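Keeping the Water Where It Belongs: A Term with Leak Trays and Drain Alarms

Project report by Sun-ja Kang, with Costel Vidmar and Ilari Riihimäki
Building Services, second year, Bullholm site
Supervisor: Ah-rin So

Why we chose this

When the list of project titles went up, most of our year headed straight for heat pumps, and I can't blame them. We three ended up with domestic dishwashers and the small floods they cause, partly through being slow to put our names down and partly through Costel, whose aunt had just had her kitchen floor taken up. She had lived with a slow drip under the machine for most of a winter and only found out when the plinth began to swell. He came back from a weekend there full of stories, and by the time we had finished our coffee we were rather fond of the idea.

Our question was a simple one. If a hose or joint under a kitchen unit starts to weep, how soon does the person living there get to know? We wanted to compare a plain plastic tray with a raised front lip, which leads the water out on to the visible floor, against a tray fitted with a battery alarm. Trivard kindly lent us the plain trays and Floltard the alarms, and neither firm asked to see this report beforehand.

The test kitchen

Arben Obradović, who looks after the workshop, let us have the corner behind the pipe racks, and there we built a short run of base units with a gap for a dishwasher. It took much longer than we had planned. The floor slopes a little towards the door, as we learned on our first afternoon when the water went off to the left and never came near the tray, so we spent the next session on our knees with packers and a spirit level. I would advise anyone repeating the work to do the levelling first and save themselves the mopping.

For the leak itself we used a drip valve on a length of ordinary supply hose, set to let through 2 millilitres a minute. We also tried a faster leak of 60 millilitres a minute, to stand for a joint that has properly let go. Each run began with a dry tray and a dry floor and stopped when a person standing in the kitchen could have noticed something, either by seeing water at the plinth or by hearing the alarm. Ilari kept the log, in much better handwriting than mine.

What we found

With the fast leak there was very little to choose between the two. Both gave a warning before we had settled back in our chairs, and in a real home I think either would have saved the floor.

The slow leak was another matter. The alarm sounded early every time, once the water had found its way to the sensor in the back corner. The plain tray needed 207 minutes on average before the first water showed at the front. That is a long wait if you happen to be the one holding the clipboard, but set against a whole winter it seemed very good to us, and Costel's aunt has since bought one.

We did have some trouble with the alarms. One went off whenever the fridge next door was pushed back against it, and another stayed silent until we found that the battery tab had never been pulled out. I mention that last one with some embarrassment, as it cost us a full morning.

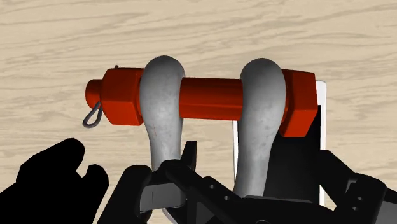

Does a tray still help if the dishwasher already has its own leak protection?

It helps with leaks the machine can't sense, such as a weeping tap connection or a loose sink waste in the next cupboard, so we would fit one all the same.

Fitting and cost

We asked the Janevski kitchen showroom how often customers ask for a tray, and were told that most only hear of them when the fitter brings the subject up. Fitting is easy while the units are going in and a nuisance afterwards, because the machine has to come out and its feet have to be lifted over the lip. Ilari scratched the tray quite badly on his first go. A piece of thin card under the feet cured it.

What we would do next

We would like to try warm water, and to leave a tray in place over a longer stretch to see how much crumb and dust gathers at the front lip, as that could well hold the water back. Ah-rin So has offered us the corner again until December, provided we put the mop away afterwards.

Our thanks go to her and to Arben, who lent us his good spirit level and got it back damp.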